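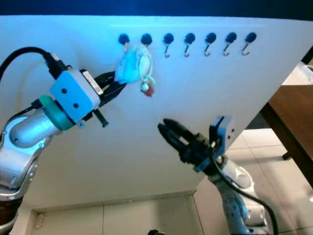
Right, quick one, kettle's on and I've got to be back at the bench before lunch. Said last month I'd write up the rules we work to and then didn't. People keep asking. Well, two people asked.

Background for anyone new: two arms, one bench, small soft things with rings on. Pick up, hang up, take down, put down. Most of my week goes on that. The work is for Jiledov and the rules started life as a sheet of paper taped inside a cupboard door at Brarkness, where I did my first year. That sheet was mostly capital letters. DO NOT. NEVER. No reasons given and half of it about a machine that had been scrapped before I got there. So what follows is my own version, rewritten a few times, argued over a lot.

It's not a safety standard. There are proper ones and you should read them, and your site will have a risk assessment that outranks anything a blog says. Mine sit underneath. They're about doing the job in a way that the next person can trust.

## Start where you said you'd start

Every run has a start state written down before it starts. Which hook. Which thing. Which arm goes first. If the sheet says the plush is on the leftmost hook then it's on the leftmost hook, and if you walk up and it isn't, you don't shrug and carry on. You either move it or change the sheet. Doesn't matter which, as long as they agree.

I was terrible at this. Spent a whole batch at Ocampo with the sheet saying one thing and the board saying another, and you couldn't tell afterwards which runs were which. 300 runs. All of them binned. I still think about it in the shower.

Hooks especially. They look the same in the log and they aren't the same to reach. An end hook has nothing on one side of it and a middle one has neighbours, so a grasp that's lovely on the end will clip something in the middle. Write down which.

## Say which arm is working and which is waiting

Two arms is where most of my near misses come from. Not crashes, near misses. One arm's busy, everybody is watching it, and the other one is just sort of hovering in the way with its jaws open.

So: the waiting arm has a place to wait. Agreed before, same every time. Jaws open or jaws shut, also agreed. It doesn't drift in to help. If the task needs both, fine, the sheet says so and says when the second one comes in.

Cables too. Check where the cable goes when the arm is at full stretch, not when it's sitting nicely at rest. I do a slow sweep of each arm at the start of a session and just watch the cable. Takes no time. Boring. Do it anyway.

## Pinch low, pinch square, don't crush

Soft toys forgive you and that's the trouble. You can grab a plush any old how and it'll come up. Squash it half flat, still comes up. Then you swap to something with a hard shell and the habit you've built cracks it.

What we ask for:

- Fingers come in level with each other, both sides of the thing, not one finger doing all the pushing.
- Grip the body. Not the ring, not the clip, not some bit of trim that happens to be sticking out.
- Close until it's held, then stop. If the face is folding in, you've gone past it.
- Look at the wrist view before lifting. Every time. The head view will tell you it's fine when it isnt.

That last one is the one I'd keep if you made me throw the rest away. From above, a gripper near a toy and a gripper on a toy look pretty much the same. From the wrist you see the pads and you see the fabric between them, and there's no arguing.

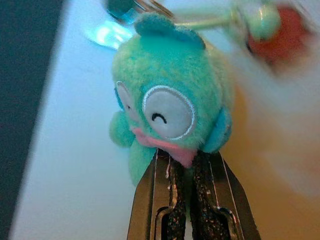

## Rings and charms count as part of the object

This took me far too long. A keychain isn't one thing. It's a soft bit, a ring, a clip, maybe a couple of other charms that swing about and get there before you do. The old Brarkness sheet had it down as "the item" and left it there.

My rule now: before a run, look at everything joined to the thing you're picking up, and treat the lot as the thing. If there's a card holder on the other end of the clasp then you're lifting a card holder too, and it'll drag. It'll drag across whatever is beside it. It might well catch on the lip of something and yank the plush round in the jaws, and there goes your neat square grasp.

Same going up on a hook. The loop is what has to go over, and the loop's not where your fingers are. So plan the path for the loop. I say it out loud sometimes, "loop, loop, loop", like a lunatic.

And let it stop swinging. Count it out if you have to. Rushing a swinging charm on to a hook is how you end up with three failed tries and a sulk.

## Clutter is allowed, moving clutter isn't

Bit of a row about this one. Some people want a bare bench for everything. I get it. Looks tidy, results look better too. But real tables have stuff on them and if all your work is done on a bare one you've learned about bare ones.

So clutter can stay. Small toys, tissue, phone, whatever. The rule is that it stays put from the start of the run to the end of it. You don't reach in to nudge something halfway because it's annoying you. If it needs moving, stop the run, mark it stopped, move it, start again. A hand coming into the work area mid-run is an automatic stop for us, and it ought to be for you too whatever the clutter's doing.

Note what's there. Doesn't need to be a museum catalogue, a line will do. "Toys by the cable, phone at back." Done.

Shine as well. Glossy tabletops throw the overhead light straight back and you get a bright patch right where you wanted to see. Not a reason to stop, but it goes in the notes.

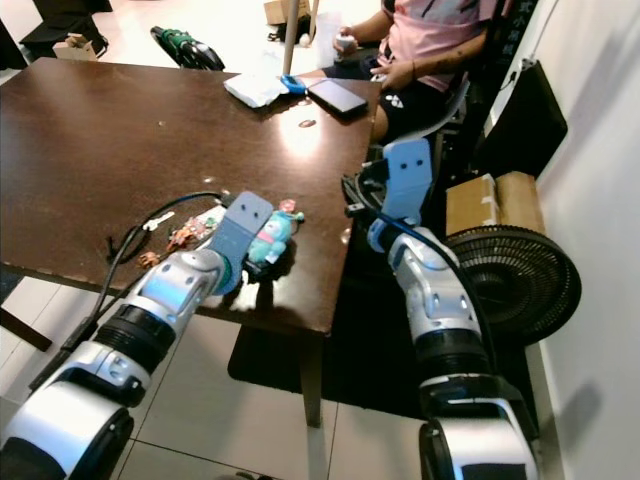 *Both arms at the table, left one down beside the teal plush.*

## People sit back, and they stay sat back

Anyone in the room during a run is either operating or they're out of reach. No third kind. Seated is fine, seated is better if anything, people who are standing wander. But work out the reach with the arm fully out and the gripper on the end and then add some, since everybody forgets the gripper.

If somebody has to get up, they say so, and the run stops before they move. Not while. Before. It feels silly the first few times, shouting "getting up!" in a room with not many people in it. You get over it.

Oh and stop buttons. Check it at the start of the session by pressing it. Pressing it, not looking at it. I've met a stop button in Clerport that was beautifully labelled and had come unplugged at the back. Red and shiny and doing nothing at all.

## Failed runs get kept

Drop it? Keep the run, mark it dropped. Missed the hook? Same. The temptation to delete is huge, particulary at the end of the day when you want the numbers to look decent. But a log with no failures in it is a log I don't believe, and I've been sent a few.

What we mark:

- what you were trying to do
- the point where it went wrong, in plain words ("slipped on the lift", "ring caught")
- whether you carried on after or stopped there

No blame column. There was one at Ocampo for a while and guess what, failures went down, and so did the honesty. Column got removed.

## Take breaks before you need them

Twenty minutes on, then off. I used to do 90 and think I was being efficient, and you can see in the log the exact spot where I stop looking at the wrist view and start guessing. 20 is short enough that it annoys people, and that seems to be the right length.

Same person shouldn't set up and check, either. I set up, somebody else reads the sheet against the bench. Four eyes, you know the thing. On days when I'm by myself I walk out of the room, come back, and read it as if someone else wrote it. Not as good. Better than not.

## Putting it down is part of the job

Last one, and the one I've been fighting about. Loads of people write the task as "pick up" and then sort of stop caring. The arm lets go wherever. Plush lands on its face, ring under it, next run starts from a mess.

We write the release down like we write the grasp. Where it goes. Lower until it's resting, open both fingers, back straight out the way you came. No flicking sideways. Don't lift until the fingers are properly clear, fuzzy fabric will cling to a rough pad and come along for the ride if you let it.

And then look again, wrist view, before you call it finished. Is it standing or lying, what's the ring doing, has a tag got folded under. I'd put that check in bold if I was the bold type.

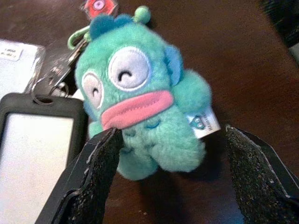
Decha Phuthong thinks I've got this rule in the wrong place, and wrote to say that the release ought to come first on the sheet, ahead of the grasp, on the grounds that you choose your grip by knowing how you're going to let go. Also that "resting" is too vague and I should say the fingers don't open until the weight is off them.

Yes to the second. Changing it tonight. The first I'm less sure of, a new operator reads the sheet top to bottom and wants things in the order they happen. But I can see it for the setup check. Maybe a line at the top, "know your put-down before your pick-up", and leave the rest alone. Will try it for 4 weeks and see if the notes get any better.

Things I've not covered and know I've not covered: batteries, anything heavy, anything sharp, what to do when the log fills up half way through a session (swear, mostly). Also naming files. I've got opinions on naming files but they'd need a post of their own and a stiff drink.

If you've got a bench sheet you like, send it over. Photos of handwritten ones very welcome, coffee stains and all. I'm on version 7 of mine and the printer's out of ink so the cupboard door still says 6.

Kettle went ages ago. Off.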